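Workshop tips: getting the arm software to behave round small stuff

Mostly notes to self, tidied up a bit. Bench setup is one small arm, wrist camera, Grevus for the planning and Flirkano for the vision side. Yours will differ.

Restart order. Camera first, then vision, then planner. Wrong way round and the planner sits there with stale frames and looks perfectly happy.

Speed. Cap it at 70 per cent for anything new. Raise it once the same job has run clean all morning, not before.

Names. Call saved poses something you'll recognise in January. I had a "home", a "home2" and a "home_new". Deleted the wrong one, obviously.

Calibration. Tape the printed board down flat on all sides. A curled corner will waste your afternoon. Save the old file before you overwrite it - Valdis still reminds me.

Exposure. Lock it. Auto exposure hunts every time the wrist swings past a pale wall and the colour thresholds go with it.

Logs. Turn on timestamps. Run 1426 was the only one that ever showed the gripper dropout and I couldn't line it up with anything.

See-through plastic. The big one for doll's house work. Depth goes patchy on it, sometimes you get the thing behind insted. Don't trust a single reading. Mask by colour, fit the rim, then plan to the rim and ignore the middle.

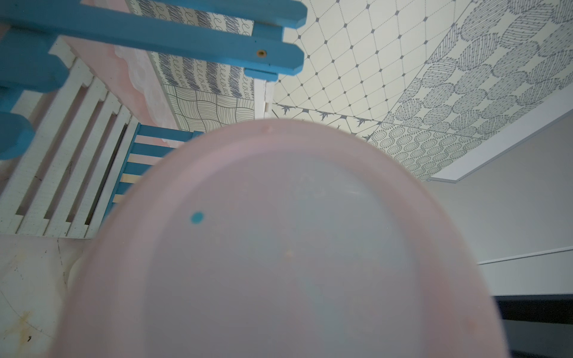 Words and photo: Morenike Ajayi
Filed under: Bench, Software

Pink translucent dish or lid, very close to the wrist camera, edges gone soft. Rim is still easy to follow. The teal dot is nice and crisp, so worth a try as a tracking point if your dish has one.

Patterned paper. Dotted diamonds and circles all look alike to a feature matcher, it will happily jump one repeat over. Match on furniture and rails, mask the paper out.

Thin bits. Slats and posts vanish from the collision map if the voxels are too big. Drop to 2 mm near the house, leave it coarse elsewhere or the planner crawls.

Approach. Set a stand-off pose and take a fresh look from there. Saves alot of nudging.

Backups. Monday, before coffee. Config, poses, calibration, the lot.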